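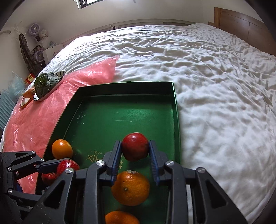
*Fig. 1. Apple, small citrus and two strawberry-like fruits in a green tray.*

# Why does my dorm fruit go bad? A term project on home fruit storage

Soledad Herrero
12 December 2024

I picked this topic because I throw away a lot of fruit. My apartment building on Gallardo Street is a long walk from the Ovar market, so I shop big when I shop, and by the end of the second week half of it is brown or fuzzy. My grandmother kept apples from fall until March in a shed with no electricity. I can't keep a strawberry alive for a weekend. So I wanted to know what she knew.

The original plan was much bigger (there was going to be a bus trip to the Usdale orchards and everything!), but the harvest was over by the time I got my proposal signed. What's left is a reading part, a survey part and a small storage trial in my own kitchen.

## What I learned from reading

The main thing is that fruit is still alive after it's picked. It keeps taking in oxygen and using up its own sugars, and the warmer it is, the faster that goes. I knew the fridge slowed things down, but I thought it was only about mold.

Then there's ethylene, which is a gas that fruit gives off. Some fruits make a lot of it as they ripen and they also react to it, so one ripe fruit pushes its neighbors along. Apples, bananas, pears, peaches and tomatoes are in that group. The other group doesn't really ripen any more once it's off the plant. Strawberries, grapes and all the citrus are in there. A sour orange stays a sour orange, no matter how long you look at it.

I had these two groups mixed up for most of my life. I used to buy pale strawberries and leave them on the windowsill so they would "finish." They did get a little redder, but they never got sweeter, and then they got soft.

The third thing is water loss. Citrus has a thick peel with wax on it, and a berry has next to nothing. That's a big part of why oranges can sit out for days and look the same. Oranges do get lighter as they dry, though, so if you have two the same size, pick the heavy one.

## The survey

I made a paper questionnaire and left copies in the laundry room of my building and at the Greluvus café, where I work mornings. I got 28 back. Most people answered everything, but a few skipped the question about how much they throw out, and one person used the back for a soup recipe (it was good, thank you).

The questions were:

- Where do you keep apples, oranges and berries?
- Do you wash fruit when you get home or right before you eat it?
- Do you keep different kinds together?
- What do you throw away most often?

Berries won the last one by a mile. Bananas came second, then bagged salad, which isn't fruit, but people clearly wanted to tell me about it.

The washing question surprised me. I expected most people to wash right before eating, and instead 12 of them said they wash everything as soon as they come in the door. That's fine for apples if you dry them. For berries it's rough, since the leftover water sits in all the little dents and mold loves it.

Nearly everyone keeps different kinds together in one bowl or tray. When I asked why, the usual answer was that it looks nice. I can't argue with that – a mixed bowl is half the reason I buy fruit in the first place. 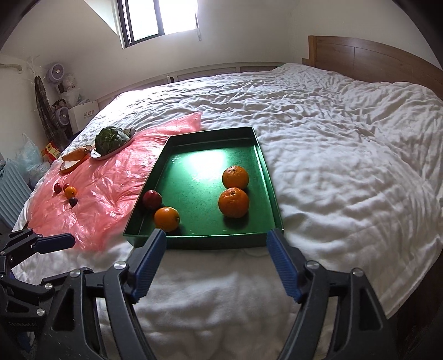

## The kitchen trial

I wanted to check the ethylene idea for myself, so I bought green bananas, all from one bunch, and split them up. One lot went into a paper bag with a ripe apple, one lot into a paper bag alone, and one lot stayed on the counter in the open air. I looked at them every morning before work and wrote down the color.

The bananas with the apple turned fully yellow first, 2 days ahead of the ones in the plain bag. The open ones were slowest. I did the whole thing a second time and got the same order, but the gap was smaller. The heating in the building had come on by then and my kitchen was a lot warmer, so everything was racing.

I also put strawberries in the fridge two ways. One box stayed as it came from the store. The other I tipped out, sorted through for bruised ones, and laid on a paper towel in one layer. The sorted ones looked better for longer, but I had already taken the worst berries out of that group and left them in the other one, so it wasn't a fair test. My instructor pointed this out in about four seconds. If I repeat it, I'll sort both boxes first.

## Problems with the project

My survey sample was people who live near me or drink coffee where I work. They're mostly students, and mostly in small kitchens with one shared fridge. I also asked people to remember what they throw away, and people are bad at that (I kept a list for a week and was shocked at myself).

I didn't measure temperature or humidity. I said "warm" and "cool" in my notes, which meant nothing when I read them back. A cheap thermometer would have fixed that.

The word limit for this report is roughly 2,000 and I've stayed well under it, so the full survey answers are in a separate folder with the banana color notes.

## What I do differently now

- Apples go in the fridge drawer in their own bag.
- Oranges stay out if I'll eat them this week, and go in the fridge if I won't.
- Berries get sorted the day I buy them and washed when I eat them.
- Bananas hang by the window, far from everybody else.

I still want to try the shed method. My grandmother wrapped every apple in newspaper and never let two of them touch, and she checked the whole lot on Sunday mornings with a flashlight. My uncle has offered me a corner of his garage next fall, if I bring my own crates.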